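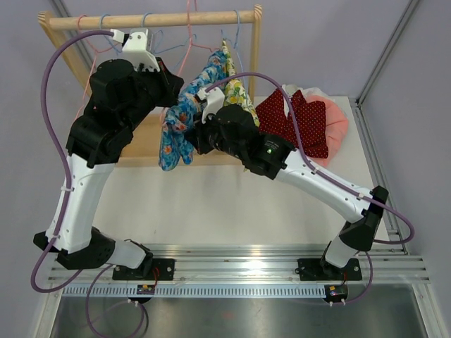 그림 3. 소형 목재 행거. 봉에 분홍색과 하늘색 옷걸이가 섞여 걸려 있고, 꽃무늬 천이 드리워져 있다. 오른쪽 탁자 위는 본문에서 '더미'로 부르는 상태이다.

홈 | 최신호 | 지난 호 | 투고 안내 | 검색

4. 걸린 옷과 쌓인 옷 사이

4.1 중간 상태의 정의

의류 정리를 다룬 문헌은 대체로 낙관적이다. 옷은 걸려 있거나, 개어져 있거나, 세탁 바구니에 들어 있다고 전제한다. 이 전제를 받아들이면 분류표가 깔끔해지고 표의 빈칸도 줄어든다. 문제는 연구자 자신의 방에 돌아가 보면 분류표의 어느 칸에도 들어가지 않는 옷이 의자 하나를 통째로 차지하고 있다는 점이다.

이 절에서는 그런 옷을 '중간 상태'로 부르고, 행거와 그 옆의 평평한 면을 하나의 단위로 묶어 분석한다. 선행 연구에서 Diekmann은 행거를 독립된 가구로 취급하였다. 가구점에서는 그럴 수 있다. 그러나 가정에서 행거는 거의 언제나 옆에 무언가를 거느린다. 탁자일 때도 있고 침대 모서리일 때도 있으며, 운동기구일 때도 있다(운동기구가 이 용도 외에 쓰였다는 기록은 본 조사에서 드물었다).

자료는 Balow 지역의 열세 가구에서 아홉 주 동안 수집한 정리 일지 178건이다. 참여자는 Lundeo 일지 양식에 옷을 어디에 두었는지, 왜 거기 두었는지를 적었다. 두 번째 항목의 응답은 대체로 짧았다. '그냥'이 가장 많았고, '이따가'가 그 뒤를 이었다. 코딩 단계에서 연구진은 '그냥'과 '이따가'를 별개의 범주로 둘 것인지를 두고 예상보다 오래 논쟁하였으며, 결국 별개로 두었다. '이따가'에는 적어도 미래가 있다는 것이 이유였다.

4.2 옷걸이의 색과 짝

그림 3의 봉에는 분홍색 옷걸이와 하늘색 옷걸이가 함께 걸려 있다. 왼쪽 끝은 분홍색이고 그 바로 옆은 하늘색이다. 가운데쯤에서 다시 분홍색이 나오고, 오른쪽 기둥 가까이에서는 하늘색이 나온다. 어떤 규칙을 찾아낼 수도 있겠지만, 찾아낸 규칙이 독자보다 연구자를 더 기쁘게 할 가능성이 높다.

참여 가구의 일지에서도 옷걸이 색은 거의 언급되지 않았다. 예외는 한 가구로, 처음에는 분홍색을 아이 옷에, 하늘색을 어른 옷에 쓰기로 정해 두었다. 이 규칙은 일지 첫 장에 밑줄까지 그어 적혀 있었으나 두 번째 주부터는 인용되지 않는다. 폐지되었다는 기록도 없다. 가정 내 규칙은 흔히 이런 식으로 생을 마치며, 장례는 치러지지 않는다.

얇은 옷걸이는 자리를 적게 차지한다. 판매 문구는 이 점을 강조한다. 한편 얇은 옷걸이는 빈 채로 걸려 있어도 눈에 잘 띄지 않아서, 참여자들은 빈 옷걸이가 없다고 판단하고 새것을 사거나, 판단을 생략하고 옷을 탁자에 내려놓았다. 후자가 압도적으로 많았다. 면담에서 한 참여자는 옷걸이를 세어 본 적이 없느냐는 질문에 "그걸 왜 세요"라고 답하였고, 연구진은 이 질문을 이후의 면담지에서 삭제하였다.

4.3 행거의 형태

소형 행거는 구조가 단순하다. 둥근 가로봉, 양쪽 기둥, 아래의 받침 선반이 거의 전부이다. 그림 3의 행거도 밝은 색 목재로 되어 있고 기둥 끝이 둥글며, 윗부분에 줄무늬 같은 나뭇결이 드러나 있다. 한쪽 기둥은 비스듬하고 다른 쪽은 수직에 가깝다. 조립 설명서를 쓰는 사람들은 이런 형태를 좋아한다. 그림이 몇 칸이면 끝나기 때문이다.

받침 선반의 용도에 대해서는 의견이 갈린다. Millulau 연구실의 내부 보고서는 이를 신발이나 가방을 두는 곳으로 정의하였다. 본 조사의 일지에서 받침 선반에 신발이 올라간 사례는 있었으나, 며칠 뒤에는 예외 없이 긴 옷자락이 신발을 덮었다. 이 시점부터 참여자들은 선반의 존재를 일지에 적지 않았다. 가로봉 쪽에 관심이 쏠리는 동안 아래쪽은 서서히 지도에서 사라지는 셈이다. 한 가구에서는 잃어버린 것으로 처리된 샌들이 이곳에서 나왔고, 그날의 일지에는 느낌표가 세 개 찍혀 있다.

행거의 크기도 변수이다. 작은 행거를 고른 참여자들은 하나같이 '꼭 필요한 것만 걸겠다'고 적었다. 이 문장은 구매 당일의 일지에만 등장한다. 조사 기간을 통틀어 봉의 길이가 늘어난 가구는 없으며 옷이 줄어든 가구도 없다. 나머지는 독자의 산수에 맡긴다.

4.4 꽃무늬의 문제

무늬가 있는 천은 관찰자를 곤란하게 한다. 그림 3에는 흰색과 연한 파랑, 주황색 꽃이 들어간 파란 옷이 있고, 바로 오른쪽에는 초록 잎이 섞인 노랑과 흰색의 꽃무늬 천이 드리워져 있다. 파란 옷은 위쪽이 좁게 모였다가 왼쪽 아래로 내려오면서 둥근 끝자락 두 개로 풀린다. 노란 쪽은 꼭대기가 뾰족하고 아래로 갈수록 넓어진다.

코딩 지침은 이런 경우 종류를 '상의', '하의', '원피스', '기타 의류', '판정 불가'의 다섯 가지 중에서 고르도록 하였다. 코더 두 사람은 무늬가 화려할수록 '판정 불가'를 자주 골랐다. 꽃이 많으면 솔기가 보이지 않고, 솔기가 보이지 않으면 소매도 의심스러워진다. 한 코더는 비고란에 '예쁨'이라고 적었다. 지침에 없는 항목이어서 분석에서는 제외하였으나, 관찰자 간 일치도만 놓고 보면 이 항목의 성적이 가장 좋았을 것이다.

걸린 모양 역시 분류를 어렵게 한다. 교과서의 옷은 어깨선을 옷걸이에 맞추고 정면을 향해 있다. 가정의 옷은 한쪽으로 몰리거나, 접힌 채 얹혀 있거나, 옆의 옷에 기대어 있다. 본 연구는 '걸림'의 기준을 바닥이나 탁자에 몸을 맡기지 않은 상태로 넓게 잡았다. 엄격한 기준을 적용한 예비 분석도 있었는데, 제대로 걸린 옷이 너무 적어 통계 프로그램이 경고를 냈다. 프로그램의 어조가 다소 훈계조였다는 것이 담당자의 의견이다.

4.5 더미의 구조

행거 옆의 더미는 흔히 무질서의 표본으로 인용된다. 가까이서 보면 나름의 층위가 있다. 그림 3의 더미에서는 작고 옅은 점이 박힌 짙은 빨강 천이 앞쪽과 왼쪽을 차지하고, 연어빛 분홍 천이 그 뒤에서 오른쪽과 아래로 휘어 나온다. 흰 천은 맨 위에서, 그리고 빨간 천의 접힌 틈에서 한 번 더 보인다. 빨간 천은 접혀 있기는 하다. 다만 접힘이 곧 개어짐을 뜻하는지는 이 분야의 오랜 쟁점이며, 본 연구도 해결하지 못하였다.

일지를 근거로 하면 더미는 두 방식으로 자란다. 하나는 위로 쌓이는 방식으로, 가장 최근의 옷이 맨 위에 놓인다. 다른 하나는 참여자가 아래쪽의 옷을 빼내면서 전체가 옆으로 번지는 방식이다. 두 번째 방식을 택한 가구에서는 탁자의 다른 용도가 점차 위축되었다. 한 참여자는 4월 한 달 동안 저녁 식사 자리를 세 차례 옮겼으며, 마지막 기록에서는 소파 팔걸이에서 수프를 먹고 있다.

더미의 수명은 방문객의 유무에 크게 좌우되었다. 손님이 온다는 기재가 있는 날이면 더미는 빠르게 사라졌다. 그러나 같은 날 걸린 옷이 늘었다는 기재는 드물다. 그 옷들의 행방은 일지에 적혀 있지 않으며, 침실 문을 열어 보는 일은 연구 윤리 승인 범위를 벗어났다.

4.6 논의

행거와 더미를 한 단위로 보면 몇 가지가 설명된다. 우선 참여자들은 행거가 가득 차서 더미를 만드는 경우보다, 더미가 이미 있어서 거기에 보태는 경우가 많았다. 탁자에 놓인 천 하나는 그다음 천을 위한 초대장처럼 작용한다. 행거에는 이런 친화력이 없다. 거는 일은 옷걸이를 찾고, 어깨를 맞추고, 봉에서 자리를 벌리는 과정을 요구하는 데 비해 내려놓는 일에는 손을 펴는 것으로 충분하다.

정리 교육에서 흔히 권하는 방법은 빈 옷걸이를 봉의 한쪽 끝에 모아 두는 것이다. 이 방법을 시도한 가구에서는 실제로 며칠간 거는 횟수가 늘었다. 이후 옷걸이를 모아 두는 일 자체가 '이따가' 범주로 이동하였다. 개입 효과의 지속 기간에 대해서는 표본이 작아 단정하지 않겠으나, 장기 효과를 기대하는 독자라면 기대의 크기를 소형 행거에 맞추기를 권한다.

한계도 있다. 참여자는 일지를 쓴다는 사실을 알고 있었으므로 평소보다 단정하게 행동했을 수 있다. 이것이 평소보다 단정한 상태라면 평소의 상태는 별도의 연구비를 필요로 한다. 또한 천의 종류를 육안으로만 판정하였고 무게와 소재는 측정하지 않았다. 미끄러운 소재가 옷걸이에서 떨어져 더미에 합류하는 경로가 존재한다는 참여자들의 증언은 꾸준하였지만, 목격자는 대부분 그 옷을 내려놓은 당사자였다.

5절에서는 같은 자료를 양말에 적용한다. 짝의 문제 때문에 서술이 길어진다.

독자 의견

서랍파: 4.3의 받침 선반 이야기를 읽고 저희 집 행거 밑을 봤습니다. 우산이 나왔어요. 작년에 새로 샀는데요.

mirae_k: '판정 불가'를 고른 비율을 무늬별로 정리한 표가 부록에 있습니까? 본문만 봐서는 체크무늬가 어디에 들어가는지 모르겠습니다.

늦은빨래: 두 번째 방식으로 자라는 더미를 키우고 있습니다. 논문에서 만나니 반갑네요. 수프 드신 분께 안부 전해 주세요.

익명: 내려놓는 옷과 떨어지는 옷을 구분하지 않은 건 좀 아쉽습니다. 우리 집 블라우스는 정말로 혼자 떨어집니다.

문의: 편집실 | 게시일 2023년 9월 26일 | 저작권은 저자에게 있음 | 맨 위로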